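3. BOTTLES AND CONTAINERS: SORTING AT THE TABLE
Grakville Share House Guide, kitchen section. Last update 2022-02-12, L. Kallio

14 shares | 2 comments

Do this before the bin run, not during. Whole job is 20 minutes if the recycling hasn't piled up.

3.1 Clear the table. Wipe it with a damp cloth, then a dry one. No spray on the timber, the last lot left a bloom that took ages to rub out.

3.2 Tip the tub out at the window end. Glass stays in the crate on the floor.

3.3 Caps off. All of them. Caps go in the Honkanen jar on the sill, any colour.

3.4 Empty the dregs into the sink. Juice and cordial bottles get a quick rinse, water bottles don't need one.

Note: the ring that's left on the neck after the cap comes off can stay there. Don't go at it with a knife. We had one sliced thumb in November and that was plenty.

3.5 Lay bottles on their side to drain. Mouth toward you, over the edge of a tea towel if there's still liquid in there. 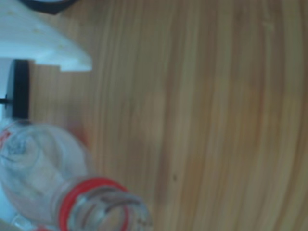 3.6 Squash only if the tub is over 70 per cent full. Flatten from the base up, push the air out through the neck. Don't put the cap back on to hold it flat, Donmont want them loose.

3.7 Labels. Paper ones, leave. Plastic sleeves, peel off if they come easy, otherwise leave those too.

CAUTION: milk bottles with anything growing in them go straight in the rubbish. Do not rinse in teh kitchen sink.

CAUTION: nothing that's held turps, bleach or pool chlorine goes on the table. Ever. Laundry trough, gloves, separate bag.

3.8 Refund ones in the Standunano bag (green handles, hangs behind the pantry door). Everything else in the yellow lid bin. If you can't find a refund mark on the label it's yellow lid, don't stand there googling.

3.9 Bag is full at 51 bottles, less if they're the big ones. Tie it, put it by the side gate, start a new one. Spares under the sink.

3.10 Wipe the table again. Sticky rings show up badly along the grain once they dry, so check it with the light on. Cloth in the wash, not back on the tap.

Note: bin night cutoff is 8 pm. After that leave the bags inside becuase of the possums.

Trouble with any of this, text Lempi Kallio or write it on the fridge sheet. Section 4 is the compost.

14 shares | 2 comments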